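Section 27. Clothing and Soft Items in the Shared Lounge
Praltitz House Guide, revised 9/18/19

27.1 Residents are asked to clear garments from the lounge at the end of each day. Items are sorted at the white table and stored on the black metal rack.

27.2 Procedure
1. Collect all garments and cloths from the seating and the floor.
2. Hang pink and other light-colored cloths so that they fall straight.
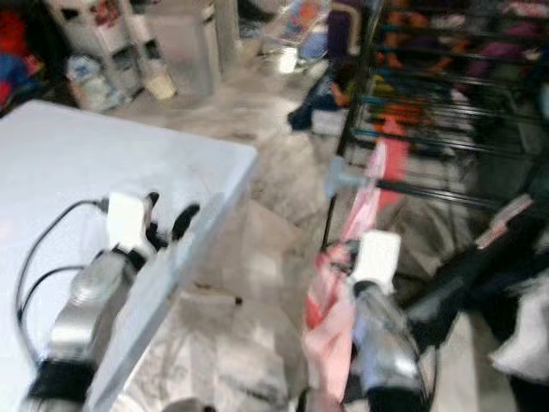

3. Place the remaining items on the rack in a single row per tier. Items may sit close together but must not be forced between the bars.
4. Shake out each T-shirt before folding it. Fold the sleeves in first, then bring the hem up to the collar.

Note: The rack is a Bestix model. Its load limit is 31 pounds per tier — this includes shoes.

Caution: Do not leave damp clothing on the leather sofa. Moisture may mark the seams. Wipe the seat cushions with a dry cloth and report stains on Form 216.

5. Check the gap between the seat and the armrest for small belongings.
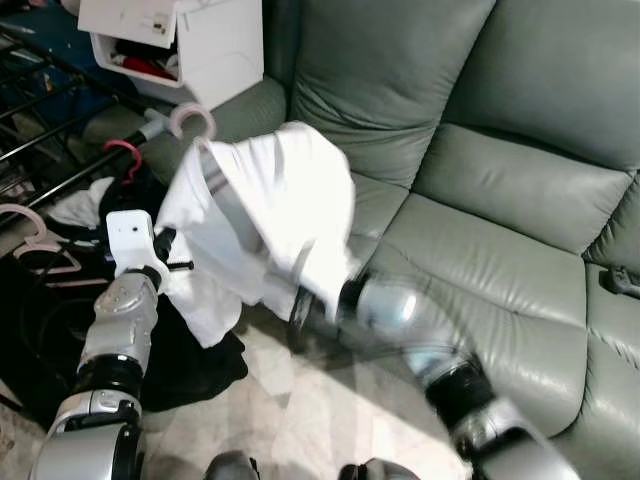
Brallwood asked in February whether white shirts could be laid over the armrest while the rack was full. They may, provided they are dry and are removed the same evening.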